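Minutes of the meeting, 1 Jul 2023

Present: Yavuz Kırmızıgül (chair), Yu-ting Siu (minutes), two members from the Coken workshop
Excused: Nakamura

1. Minutes of last meeting
Accepted with one correction: the Coritz rack was ordered, but it is not delivered yet.

2. Are the machines ready for kitchen chores?
Yavuz reported on the dish trials. In the last period the arm made 984 attempts to pick up tableware and put it in the rack. With plates alone on the table it does well. When there is something on the plate, or the plate is near another thing, it is still slow and often stops. One full load of 17 pieces took about 100 minutes. A person does the same load in 6.

Yu-ting asked if the new hand-held grippers help. Yavuz answered that a person learns to use them quickly, and the round items are the most difficult, as the fingers must come from both sides at the same height.
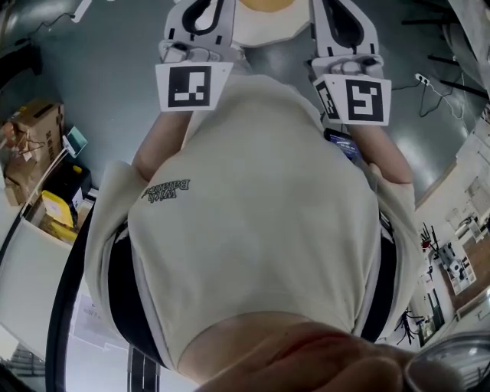

Stastia Household Tasks Group - Minutes

The workshop members said that for the shop floor the question is different. Sorting cartons is possible now, if the cartons are all one size. Untangling cables is not possible, and they do not expect it soon.

It was discussed if we can tell the Coken management that the dish task is solved. The meeting agreed that we can not say this. We will write "works under supervision" - Yavuz wanted a stronger wording, but accepted.

3. Decisions
Plates and bowls stay the main task until August. Folding of towels is postponed.
Yu-ting will prepare a list of the failed attempts, sorted by type of item.
Yavuz will ask Coritz again for the delivery date.

4. Other matters
The key of the storage room must be returned to the front desk in the evening.

Next meeting in August, the date will be sent by e-mail.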